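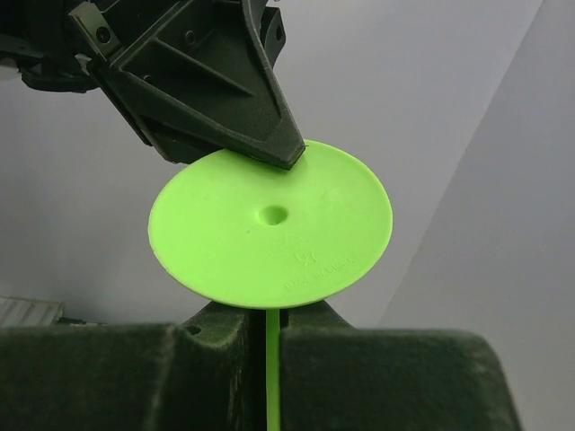 图3 腕部相机视角:指尖抵在浅绿色塑料圆盘上缘内侧,圆盘位于前方两指上方。

4.2 薄片类物体的夹持

Lestdale夹爪的说明材料把“薄片自适应”列为主要卖点,我们对此有所保留。所谓自适应,在该材料中只有一条成功率曲线,没有给出物体厚度、表面状况和失败的判定方法。本节以带凸缘的塑料圆盘为对象,将它与Mosham平行夹爪放在同一机械臂上比较,控制器均为Anozie,闭合速度与力上限保持不变。

每种夹爪各执行90次抓取,分为6组,组间重新标定腕部相机。仅看抬起后圆盘是否脱落,两者几乎没有差别。若要求圆盘在移动过程中不发生可见的转动,Lestdale的优势便十分有限,而且集中在前2组。后面几组指面磨损加重,结果与Mosham已难以区分。因此我们不认为现有数据足以支持“自适应结构优于平行结构”的说法,更谨慎的解释是指面材料较新时摩擦较大。

图3所示的接触姿态值得单独讨论。楔形指尖压在圆盘凸起的边沿以内,接触区域很小,圆盘又相对相机倾斜,轮廓呈椭圆。基于轮廓拟合的位姿估计在这种姿态下看似稳定,实则对椭圆短轴的误差相当敏感。Flustetti视觉模块输出的置信度在此类画面中普遍偏高,我们把它与人工标注对照后,发现置信度与角度误差之间没有可用的相关性。圆盘中部的小圆孔本可作为辅助特征,但孔内仅为较深的绿色,与盘面对比不足,提取结果时有时无。盘面上的凸起字样更不可靠,单帧图像中难以辨认,我们没有将其用于定位。

另一个问题是遮挡。前方两指占去画面下部的大片区域,圆盘下缘紧邻两指相接处,下方只露出狭窄的一条绿色。分割算法常把这一窄条与圆盘合并,使估计中心向下偏移。Zeman(Miloslav Zeman)在内部讨论中主张用固定掩膜去除手指区域,我们试过之后认为收效不大:掩膜边界稍宽便会削去圆盘下缘,稍窄则仍留下部分窄条。把相机移到夹爪外侧或许更直接,不过这样会改变标定条件,前后结果也就不能放在一起比较。

关于接触力,控制器每次记录约700个采样点,曲线形状在重复试验之间差异较大。我们曾尝试以力的突变作为接触判据,误报主要出现在指尖沿边沿滑动的阶段。Anozie自带的滤波能够压低误报,但同时推迟了真正接触的检出,默认参数显然偏向较厚的物体。下文各表均采用未滤波数据,阈值在第一组上选定后不再调整。这样得到的成功率低于逐组调参的结果,读者在与其他文献对照时应考虑这一差别。

本节的比较仍有明显缺陷。圆盘只有一种,背景为浅灰色墙面,光照也较均匀,对视觉模块而言属于偏容易的条件。在杂乱背景或反光表面上,上述差异可能扩大,也可能完全消失,现有试验无法判断。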